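Plesby Table - Set-up and Care Guide
Section 4: Cable opening, slots and tabletop

Read this section after the legs have been fitted and the table is standing upright (Section 3). You will need a soft cloth, a spirit level and the parts bag marked 80.

4.1 Positioning the table

1. Choose a level floor. The table should stand clear of radiators and out of direct sunlight.
2. With a second person, lift the table by the underframe and set it in place. Do not drag it.
3. Place the spirit level along the grain, then across it. Turn the adjustable feet until both readings are level.
4. Leave a gap of 80 mm between the table and any wall, so that cables can hang freely.

CAUTION: The oblong slots are cut through solid wood. Do not lift the table by a slot while anything is standing on the top.

Note: The wavy edge follows the pattern for each top and will not match a straight wall. Variation in tone between the long strips of wood is normal and is not covered by the Plesby guarantee.

4.2 Cable opening

The rectangular cutout is at one end of the tabletop. Work from that end.

1. Wipe dust out of the cutout with a dry cloth.
2. Pass the plug end of the cable up from below. If the plug is too large, pass the other end down from above.
3. Pull through only the length you need on the tabletop.
4. Coil the spare length loosely and lay it inside the cutout. The coil should sit below the level of the top.
5. Check that no part of the cable is pinched.
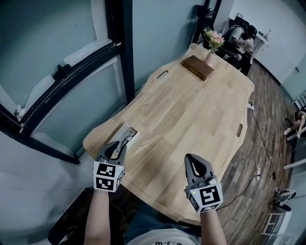 6. Where a second cable is needed, coil it separately. Two cables wound together are hard to free later and may hold heat.

CAUTION: Do not coil mains extension leads in the cutout. Low-voltage leads only. The cutout is rated for a total load of 111 W.

4.3 Dressing the tabletop

1. Wait until the oil finish has hardened before placing anything on the top. In a cold room (October onwards in most unheated houses) allow an extra day.
2. Place books flat and closed. Leather and dyed cloth covers can mark pale wood, so move them from time to time.
3. Stand vases at the end furthest from the cable opening. Fill them at the sink and dry the base before putting them down.
4. Wipe up spilt water at once, along the grain - never across it.
5. Keep the slots clear. Crumbs and petals collect there and hold moisture.

Use Helutach oil or the Delić wax supplied in the parts bag. Do not use both on the same top. 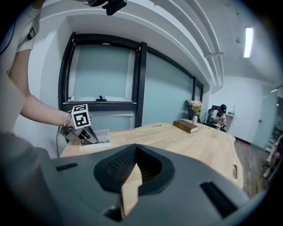 Can a vase of flowers be left on the table all the time?
It can, provided the base is dry and glazed. Put a felt disc under an unglazed base and lift the vase once a week to check for a ring.

4.4 Spare parts

Feet, felt discs and replacement wax are ordered from Mistavik, quoting part number 3803. For tops with a serial number below 2000, the older feet are needed; write to Lucie Lachance at the parts desk with the serial number, found on the underside of the top.

Continue to Section 5 for re-oiling.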